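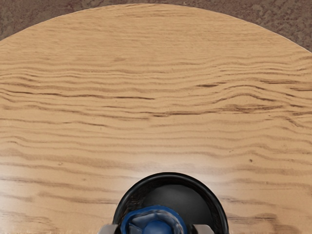

3.2 Seating and talk at shared meals
In the Larnodell survey, 656 residents answered questions on how often they speak with neighbours at the communal lunch. Table shape was recorded for each dining room. Kouris and Drallden use round tables with a wide wooden top (Figure 2) – the other sites have long ones. At round tables the residents reported more talk across the group, but this result should be read with care, as only 19 of them had ever changed their dining room.

Figure 2. Round tabletop, light wood.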